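**Wrist pose drifts when the view is mostly bare table**

**gostow_dev** — December 28, 2018

Running the Rema tracker on two hand-held grippers, cloth-into-box task. Head view is fine. On the wrist view, pose slides sideways by up to 7 mm over one episode, then snaps back. Config is stock except max features, set to 1194.
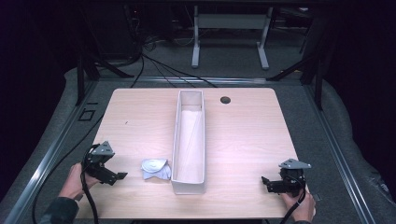
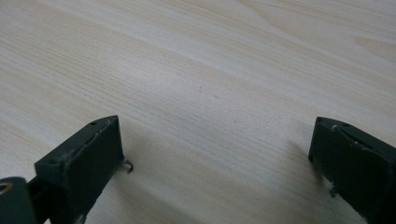 My guess is the feature matcher. It locks onto any repeating texture and picks the wrong neighbor. With only fine wood grain between the fingers in the wrist view, it has plenty of wrong neighbors to pick from. Has anyone masked this out in Irkov?

**penrose170**

I don't think it's the grain. Your fingers are in view and you're probably tracking corners on them. They move with the camera, so the solver sees points with zero motion. Mask the fingers first.

**gostow_dev**

Already masked, both sides. Still drifts.

**Maribeth Mercado**

Is the mask static? Yours are spread wide in that shot. If it was drawn for closed fingers it misses them here. We had that in February and fixed it by driving the mask from the jaw encoder.

**gostow_dev**

Static, yes. Will try.

**penrose170**

I'd still drop the match ratio and lean on the IMU for 2 seconds when inliers fall under 170.

**Maribeth Mercado**

2 seconds is too long for a hand-held rig. Fix the mask, then look at the inlier plot again.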